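The Slow Pleasure of a Few Plain Blocks

There is a drawer in our house that used to hold tablecloths and now holds blocks, and I've come to think it's the best drawer we own. We got here by way of a great many noisier toys, most of them now in the shed.

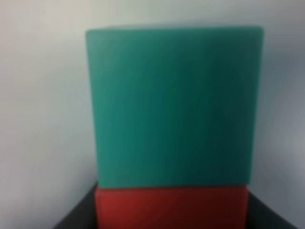

Words by Petra Kratochvíl

My favourite colours, if a grown woman is allowed favourites in this matter, are teal and red. They're lovely stacked, the cool one sitting on the warm one, and they look good left out on a shelf when the visitors come (which can't be said for the singing tractor!). You don't need many, either. When I was small, my grandmother in Horedwood kept a tub of 400 under the stairs, and what I mostly remember is tipping them out and walking off. These days I put out a handful on a Saturday morning, and they'll happily last until lunch.

The other thing I'd press on anyone is a clear table. A plain white top is lovely for this, with the fruit bowl and the mail moved somewhere else for the morning, and colours do look their best against it.

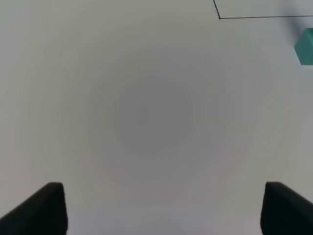

A plain white top, ready for play.

Then comes the line. A friend from the Turberg playgroup put me on to it, and it's so simple I was a bit embarrassed: draw a rectangle on the table in thin black lines and let that be the yard, or the farm, or the harbour. Blocks can live inside it or out. Ours has been a ferry dock for almost 2 weeks now, and the rules about who may park there are strict and change hourly.

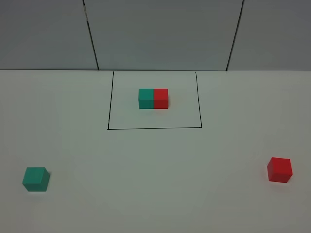

I do try to stay out of it, with mixed success. I'll be at the sink with my back turned, humming, and then I hear a tower go over and have to stop myself rushing in with advice about wide bases. Give it 15 minutes and there's usually another one up, leaning worse than the first, and a small person calling me over to admire it. So I dry my hands and go, and the dishes wait.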